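From: Thandeka Chauke
To: Craddock house list
Subject: Re: [craddock] Back room, what stays and what goes

Replies to Rostam's points follow his text.

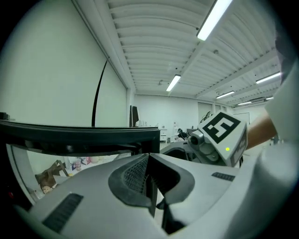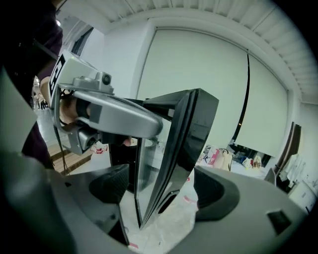

Back room, Craddock. First: chair and the posters or papers. Second: blinds, curtain, table with the bags.

On Tuesday Rostam Yazdani wrote:
> 1. Are the white roller blinds staying? If so I would
> rather not pay for curtains as well.
> 2. The bags on the table need a decision. I can't
> measure for shelving until it is clear.
> 3. Does the ribbed ceiling take a hook? Siyabonga wants
> to hang a drying rail for the fabric.

1. Blinds stay. They are on separate brackets, so one can come down for cleaning without touching the other. The dark brown curtain stays too, at least until March. It is lined and there is no cost in leaving it up. Please don't order anything from Filska.

2. Agreed. Sort by bag, not by item. The pink and white bag and the one with the patterned print go to Petronella unopened. The small white bag goes in the cabinet. Anything else on the table gets a paper label with a name on it, and whatever has no label on Tuesday evening goes to the Tinelby store. For the shelving, allow a depth of 40 cm. At 50 the end upright fouls the cabinet door, which needs its full 90 degrees to let the inner tray slide out.

3. Not in the panels. They are thin and will pull through under a wet load. Fix to the beams only, and find out what they are made of before buying screws. Until then the white fabric pieces can stay by the cabinet.

Two items Rostam did not list. The brown chair with the slanted back is Sibusiso's and goes back to Jinville with him. The small doll-like figure near it is unclaimed as far as I know, so speak up if it is yours. Posters and papers come down last, and please keep the pins in a jar. We lost most of a box of 500 last time and I found several with my foot.

Rostam, send me the shelf drawing when you have it. I need the upright spacing more than the finish.

Thandeka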